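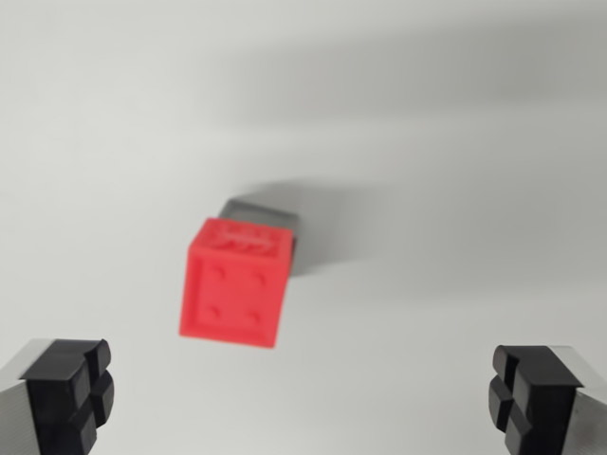

I had promised myself I wouldn't talk to the robots. Ten minutes into the October open day at Lutimance, I was whispering "come on, come on" at one of them like it was a horse I'd put money on.

The lab sits upstairs in the old Ambrosio building, up 36 steps (I counted, the elevator was out), and by noon the hallway was packed. Kaede Hattori, who was running the demo bench, told me 272 people had signed up for a room that holds maybe half that. She seemed thrilled and a little scared.

Her team works on picking things up. That's it, that's the whole job! The arm has a small camera down at its wrist, so you can watch a monitor and see just what it sees, fingers and all. I stood at that screen way longer than I stood anywhere else.

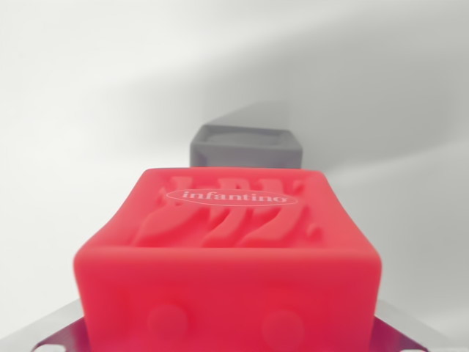
Grasping soft things is where most of the group's time goes, Hattori said. A hard box is easy to plan for, but squeeze something rubbery and its shape can change on you. She has logged 700 tries with this setup and still can't always guess which ones will go badly. Up close on the monitor the red block looked huge, with wavy ridges all over the top and "infantino" in little white letters, and I kept thinking how many of these I've stepped on in my sister's living room. A gray one sat behind it, all fuzzy.

Mark Anthony Cabrera, a retired machinist standing next to me, wanted to know about the fingertips. He and Hattori got deep into pad wear and I lost the thread completely - but he was taking notes on his hand.

Then the kids got a turn at the controls, 2 at a time, and I went looking for the coffee.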